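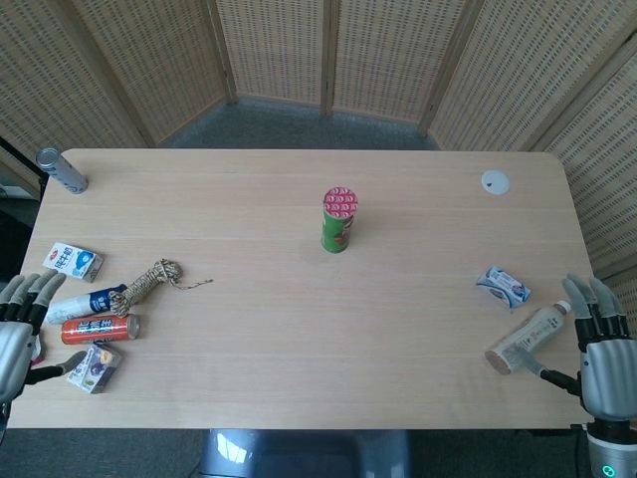

About us

Runex is an independent test shop for robot hands, arms, cameras and controllers. Companies send us hardware or ask us to choose between several products, and we run them on the same tasks and write up what we find. We do not make or sell robots, and we take no commission from anyone who does.

Mahtab Mohammadi and Khalil Nasrallah started the company after working on packing lines, where they had both bought grippers from a data sheet and regretted it. Their first bench compared two-finger grippers for a customer in Flernton. Hands with fingers came later and now take up most of our time.

What we test

Most of our work is with everyday packaging: cans, drink cartons, small juice boxes, plastic bottles, snack tubes. We also use a few things that don't hold their shape, such as braided rope, and flat discs that are hard to get a fingertip under. Items are set out standing or lying on their sides, and a two-handed setup has to deal with them from both ends of the table.

A standard comparison is 867 picks per hand. If a customer is also comparing cameras or controllers, we change one part at a time and repeat the full set, for example the same hand on the same arm with a second camera. The longest job we have finished ran to 1409 picks.

Drops, double grabs, crushed cartons and stops by the controller are logged separately. A hand that drops a can and a hand that dents it both get a fail, but the customer usually wants to know which it was.

What you get

You get a written report, the raw logs and video of every failed pick. Reports run 17 pages for a standard comparison. We will give a recommendation if you ask for one. If the cheaper gripper did the job, the report says so.

Who we are

Mahtab Mohammadi runs the test program.
Khalil Nasrallah handles arms, mounting and wiring.
Marlies Rainer is in charge of cameras and calibration.
Magdy Ait Ali writes the controller code and maintains Kamum, our logging software.
Carla Chidiac is the contact for quotes and scheduling.

Visiting and shipping

Customers are welcome to sit in on a test day. Hardware should be sent to our Bataineh Street address with its power supply, cables and mounting plate. Please call Carla before shipping a full arm. The next open bench dates are in April.

Page last updated 2023-01-19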